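Research > Jorneta Project > Collecting Demonstrations > FAQ

Print this page | E-mail this page

Collecting Demonstrations: Frequently Asked Questions

Last updated 7/3/21

If you've signed up to drive the arms, or you're thinking about it, start with these. They come from questions people have sent us since the Flumside sessions opened up. If yours is missing, write to Helju Šimkus at the contact at the bottom of the page and we'll add it.

What is Jorneta trying to do?

We want a pair of arms to learn everyday tidying from people who are already good at it, meaning you! Someone guides the arms through a small job, we record every joint position along with the camera views, and the learning system studies a big pile of those recordings. Then we let it try the job by itself. Watching it make its first decent reach toward a cup is a real thrill, even if the cup ends up on the floor.

How many examples do you need?

The goal for this round is 2000 usable demonstrations. We have 1000 so far, which got us to our first trained model, and that model is a lot better at reaching than at letting go. Of those 1000, 419 involve a cup or mug of one kind or another. We'd love more of everything else.

Do I need any experience with robots?

No. Ruby-Lee Whitcombe runs a practice session before your first recorded one, and you can stay in practice as long as you like. People who play an instrument or ice cakes tend to pick it up fast, but so do plenty of people who do neither.

What counts as one demonstration?

One job, start to finish. You press the pedal, do the job, bring the arms back to the rest position and press the pedal again. Moving a mug from one spot to another is one demonstration. Moving the mug and then picking up a sponge is two, unless the task card says to do both.

What if I mess up halfway through?

Keep going if you can recover. Seriously, we love these! If you miss the handle, back off and try again, the system gets to see what recovering looks like, and it needs that badly. If something falls out of reach or you get stuck, press the red key to mark the recording as failed. Failed ones are kept in a separate folder and don't go toward the total.

Should I try to be fast?

Go at the speed you'd use if you were handing something to a friend. Very slow recordings are full of tiny pauses, and the system learns the pauses too. We had an early model that would stop over an object and just hover there – it took us most of August to trace that back to our own nervous driving.

Should I do it the same way every time?

Do it the way that feels natural, and change where things start. Slide the mug over a bit, turn the handle, put the sponge down at an angle. The task card gives you a starting area, and anywhere inside it is fine. Please don't switch which arm does the job unless the card tells you to.

Why don't you work in a clean, empty lab?

We started out in one. The model trained there did beautifully until we wheeled it into the room next door, where it got confused by a chair. Now we work in among sofas and colored chairs and whatever bags and papers are lying about, and we don't clear the background before a session. 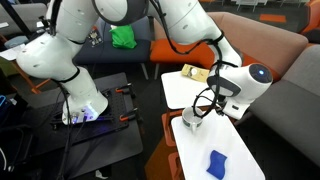
The lighting gets the same treatment. Blinds up, blinds down, lamps on or off, it all goes in. The one thing we do ask is that you leave the clamps alone. If a base shifts even slightly in the middle of a session, the recordings before and after it won't line up, and Ruby-Lee has to run the calibration over again.

Can I bring my own objects?

Yes please! Light, unbreakable things smaller than a loaf of bread are best. Nothing sharp, nothing full of liquid. Show it to whoever is running the session so it can be added to the object list.

Who looks at the recordings?

Helju reviews each one at double speed and tags it. The tagged set is then sorted with Pumum, our own labeling tool, which is a little clunky but getting better every month. If your hands or voice end up in a recording and you'd like it removed, tell us the session number and we'll take it out.

Where does the training happen?

On the shared machines in the Rutkowska building, usually overnight. You're welcome to come to the next morning's tryout and see what your driving turned into. It's the best part of the whole project.

How do I book a slot?

Call extension 2247 or send an e-mail with a couple of times that suit you. Sessions last an hour, with a break in the middle. Your arms will want it.

Contact: Helju Šimkus, Jorneta Project, ext. 2247 | © Jorneta Project | Back to top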